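Sutra library: search finds no texts when the title is typed with tone marks

Status: Solved
Product: Gomus catalogue, hosted on Rustum
Opened by: Xuân Hoàng
Opened: 3/31/19
Assigned to: Wondimu Gebremichael, Lomska support

Xuân Hoàng wrote:

Good morning. I look after the catalogue of sutras, chants and Dharma talks for our pagoda library. After we moved to the new server the search does not work as before. When I type "Kinh Địa Tạng" with all the marks, I receive the message "No texts found". When I open the list by subject and go to the letter K, the sutra is there, and I can open it and read it. So the text is not lost, only the search does not see it.

I tried the following things before I wrote to you:
– emptied the browser memory and logged in again
– tried another browser
– tried the account of my colleague Hường Nông, with the same result
– typed "Kinh" alone. This gives very many results, and Kinh Địa Tạng is among them.

It is a little urgent for us. The evening chanting group chooses its texts through the search, and most of them are older people who do not like to go through the long list.

Wondimu Gebremichael replied:

Thank you for the clear report. Could you please tell me how many records the catalogue shows at the bottom of the start page? And does it also fail with texts which you entered by hand after the move? Please do not run "Rebuild index" yet.

Xuân Hoàng wrote:

It shows 2,879 records, the same number as before the move. I compared it with the paper note of Tài Đồng, who prepared the export.

I must apologise, I had already pressed "Rebuild index" on the first day. It ran for around 35 minutes and finished without an error, but it changed nothing.

Your second question is interesting. I entered a new talk by hand, with the title "Bát Nhã Tâm Kinh – giảng giải", and the search finds this one at once. The old record "Bát Nhã Tâm Kinh" is not found. On the screen both titles look the same to me.

Wondimu Gebremichael replied:

No harm done with the rebuild. I think I see it now. A letter such as ị can be stored as one character, or as a plain i followed by a separate dot. The reader sees no difference, but for the search they are different words. Your keyboard writes the first form, and the export file seems to contain the second. "Kinh" has no marks, so it was found. Do you know on which computer the export was made?

Tài Đồng wrote:

Hello, Xuân asked me to answer. I made the export on my own computer and then cleaned the subject column in the Đồng tool, which is a small script that my brother wrote for me some years ago. Maybe it changes the letters when it saves. The Pali names with long vowels, for example Dīgha Nikāya, are also not found, I have just tested.

Wondimu Gebremichael replied:

That fits. Please do these steps in this order:
1. Make a backup under Settings, Backup, and download it.
2. Go to Maintenance, Text repair, and choose "Join marks with letters".
3. Select the fields Title, Translator and Subject. Leave out the field Full text for the moment.
4. Run the test mode first and send me the report.

Xuân Hoàng wrote:

The report is attached. It wants to change nearly all the titles, but it also gives 3 warnings. Two are titles with Sanskrit, where the word has a dot under the letter and also a line over it. The third is a record with an empty title, this is our mistake and I have corrected it.

Wondimu Gebremichael replied:

You can ignore the 2 Sanskrit warnings, they only say that the letter will keep one separate mark. The search can handle this. Please run it now, and after that rebuild the index once more.

Xuân Hoàng wrote:

I did as you wrote. "Kinh Địa Tạng", "Bát Nhã Tâm Kinh" and "Dīgha Nikāya" are all found. Thư Cù from the chanting group has also tried it on her telephone and found everything for this evening.

One question remains – may I do the full texts in the same way?

Wondimu Gebremichael replied:

Yes, but take a new backup first and do it when no readers are logged in. I will close the ticket, and you can open it again by answering here.
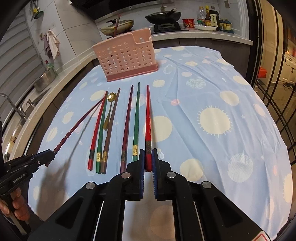
Reading time: 3 min

Added by Xuân Hoàng in June: the full texts are now repaired also. If you use a script between the export and the import, please check a few titles in the search before you let the readers in.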